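4.2 Shelf Contact Trials with the Wereo Hand

The second part of our evaluation concerns work at furniture. The Wereo hand is sold by Kindholm as a complete kit: the hand itself, a wrist adapter, a small camera for the wrist, and the Prarkemell control software. The product sheet states that the kit is suitable for "domestic and light commercial handling" without further tuning by the buyer. We wanted to test this statement under conditions which a small laboratory or a service company can reproduce, so we used the kit as delivered and changed only the settings that the quick start guide names.

Reaching to the edge of a shelf board looks like a simple task, but it is difficult for most of the hands that we have worked with before. The board is thin in comparison to the fingers, the approach comes often from below, and the palm of the hand blocks the view of any camera placed behind it. For this reason many authors prefer a camera on the head or on a separate stand. The Kindholm kit goes the other way and relies on the wrist camera alone. We consider this an interesting choice – it keeps the system small, and it makes calibration between two cameras unnecessary – but it moves the whole burden to the last few centimeters before contact, where the hand covers a large part of the image.

We defined one trial as follows. The arm starts from a rest pose with the hand open. The operator selects the board edge in the Prarkemell window, confirms the target, and does not touch the controls again. The trial ends when the software reports contact on 2 fingers or more, or when the time limit of 50 seconds has passed. A trial was counted as successful if contact was reported within the limit and an observer standing beside the arm agreed with the report. Trials in which the software and the observer disagreed were kept in the data and are treated separately in Section 4.4.

In total we carried out 905 trials of this type. They produced 3,429 stored wrist images, as the software saves images only when the estimated distance to the target changes by more than a fixed step. The view in Figure 3 is typical for the late phase of an approach from below. The fingers reach up to the red front edge of a light wooden board, while the thumb extends further to the left and rests with its tip on the back wall of the compartment. The back of the hand takes up most of the lower part of the image. What remains for the edge detector is mainly the red strip, and the fingertips come right up against its lower side.

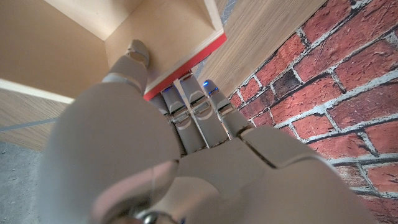 Figure 3. Wrist camera view of the Wereo hand at the front edge of a shelf, beside a brick wall.

4.3 Observations on the Edge Detector

The detector in Prarkemell searches first for a long straight line and then for a change of color across it. With a strongly colored edge this works well, also when the fingers interrupt the line in several places. With an edge in the same color as the board the detector needed more time, and it sometimes selected a joint between two panels in place of the front edge. The manual does not mention this limitation. We informed Kindholm about it in May and received a short reply that the search order can be changed in a configuration file.

A second observation concerns the background. Rough masonry contains many short straight lines, and we expected the mortar joints to disturb the detector. This effect was smaller than we feared. The length threshold removes most of these lines before the color step begins, and only a threshold set much lower than the default value brought them back.

For comparison we repeated a part of the trials with the Swanson gripper, which has two flat jaws and an external camera. The Swanson gripper reached the edge faster, and its setup takes less training. It cannot, however, support a board from below and touch the rear wall at the same time, and for tasks where this second point of contact is useful the Wereo hand has a clear advantage. A buyer who only needs to pull boxes from a shelf will probably not profit from the additional fingers.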